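Ticket 3000 – Upstairs floor squeaks and bounces over the I-joists
Status: Open, waiting on reply 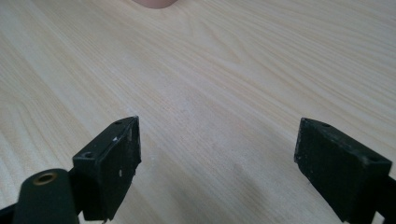
Pale wood tabletop, wavy grain

Opened by Wenceslao Acuña

Hi folks, me again from the Durthorpe job (the two-story with the big open kitchen). We got the Troncoso I-joists set and the subfloor down last week, and now I've got a squeak that's driving me up the wall! It's worst in the back bedroom, right where you step in from the hall. There's a little bounce there too – a cup of coffee on the windowsill shivers when my helper walks past.

What I've tried so far:

Added screws along the seams, 4 inches apart. Squeak moved over a foot and got louder.

Went underneath with a flashlight and had my helper walk back and forth. Joist 7 from the stair opening has a gap at the hanger, and you can see the joist dip into it.

Shimmed that hanger on Wednesday with a scrap of plywood and glue. Better for a day, then back again.

Checked the layout sheet from Bamcombe. It calls for blocking at 122 inches from the front wall and we don't have any there. I'm not sure if it got left off the truck or if my guys missed it.

Reply from Atanstead support desk
Pull the shim, please, and don't glue anything else in that hanger. Can you measure the gap and tell us the hanger size stamped on the side?

Wenceslao Acuña
Shim's out – what a mess. Gap is a quarter inch. The stamp is under the glue, so I'll scrape it off in the morning and write back with the number. Can you send the blocking in the meantime?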